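What Does Your Gallbladder Do All Day?

I had never given my gallbladder a single thought until I was in fifth grade and my teacher pinned up a big floppy poster of the human body. Down on the right side, tucked under the liver, was a little green bag shaped like a pear. I thought somebody had drawn a pickle by mistake! So I went and read about it, and I've been a gallbladder fan ever since.

Put your hand on your right side, just under your ribs. Your gallbladder is in there somewhere, hiding beneath your liver. It's only a few inches long, and its whole job is to hold on to a greenish-yellow juice called bile.

Bile is made by your liver, which keeps making it day and night, even while you're asleep. But you don't need a lot of it until you eat. So between meals, much of the bile goes into the gallbladder to wait. While it waits, the gallbladder soaks up some of the water, and the bile gets thicker and stronger (a bit like soup left simmering on the stove).

Now let's say you have a grilled cheese sandwich. Cheese and butter have plenty of fat in them, and fat doesn't like to mix with water. Try it at home: pour a spoonful of cooking oil into a glass of water and stir as hard as you can. Wait a minute and the oil floats right back up to the top. 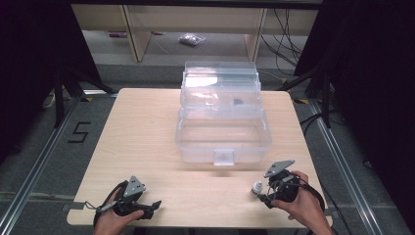

Add a squirt of dish soap to that glass and stir again. This time the oil breaks up into tiny drops and the water goes cloudy. Bile does the same kind of thing to the fat in your food, and tiny drops are much easier for your body to digest. (Please don't drink the soapy water. I shouldn't have to say that, but I have a little brother.)

How does your gallbladder know when it's time to work? When fatty food leaves your stomach and gets to your small intestine, your body sends out a chemical message through your blood. The gallbladder gets the message and squeezes! Out goes the bile, down a thin tube called a bile duct, and into the intestine to meet your lunch.

Sometimes bits of bile clump together and turn hard. Those are gallstones. They can be as small as a grain of sand or as big as a golf ball, and a person can have one or a whole crowd of them. Lots of people have gallstones and never feel a thing. If a stone gets stuck in a duct, though, it can hurt a lot, and a doctor may decide to take the gallbladder out.

Can you live without one? Yep! The liver goes on making bile, and it just drips straight into the intestine instead of waiting in the bag. My grandma had hers out in March and was eating pancakes again before school let out for the summer.

Words to know

Bile: the juice that helps you digest fat.
Duct: a tube that carries liquid around inside your body.
Gallstone: a hard lump that can form in the gallbladder.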